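Visit to the open day at Plisorier, Ketelness

On Tuesday I took the early bus to Ketelness, together with two colleagues from Idau. Plisorier opens its hall only once in the year, and they told us at the door that 212 visitors had registered.

The assembly cells were for me the most interesting part. Each robot works in its own gray enclosure with big colored parts, purple, green and brown, and it must learn how they fit together.
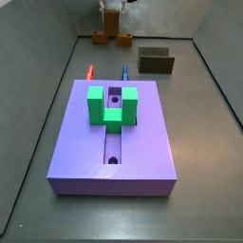 I asked how many attempts they make in one day, and the answer was 284 for this cell. The engineer was very patient with my questions, also when I did not know the right word.

After the coffee we saw the Visser line, where boxes are stacked. It was too loud to hear the guide. The tour finished at 2, and we walked back to the bus stop in the rain.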